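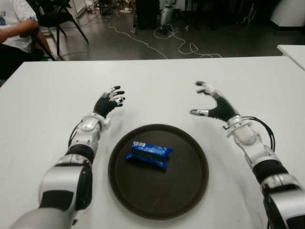
Amedow wants us to believe its electric van is nearly here. We have had that message three times now, and the van we were shown in October still had its rear doors taped over and a dashboard that lit up only when it was plugged into the wall.

The latest announcement says the Fudari, as it is to be called, will go 167 miles on a full battery. No word on whether that is empty or with a load in the back, which is the first thing any plumber or baker will ask. Nor does it say what happens in cold weather, when even good electric vans lose a fair chunk of their range. 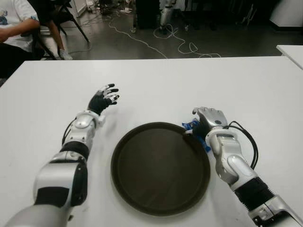

Then there is the price. Amedow talks of 900 pounds a month on a lease, with servicing included, but the small print leaves out tyres and puts a limit on mileage that it has yet to publish. A driver doing the Butby round five days a week could well go past it by the spring. We asked what the charge would be for each extra mile and were told the details were "being finalised". They were being finalised last time as well.

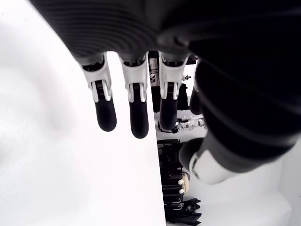 The cab is where most of the money seems to have gone. Amedow has given it a big screen, heated seats and a steering wheel with a touch pad in place of buttons, which is a poor choice for anyone who works in gloves. Rounded black fingertips like the ones on the robotic hand above might be fine for prodding a pad all day, but a courier with cold hands wants a proper switch. The door pockets are too shallow for a flask.

Chmielewska, which is supplying the batteries, offers cover for three years. Most rivals give a good deal more. If the packs are as tough as the brochure claims, a longer promise would cost the firm very little. 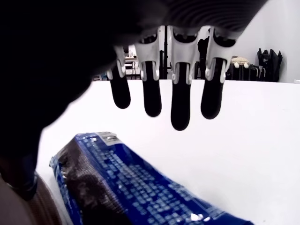
Orders open on Sunday, with a deposit that can be returned only in the first 2 weeks. Our advice is to keep the money in your pocket until somebody outside the company has driven a loaded one up Butby hill and back.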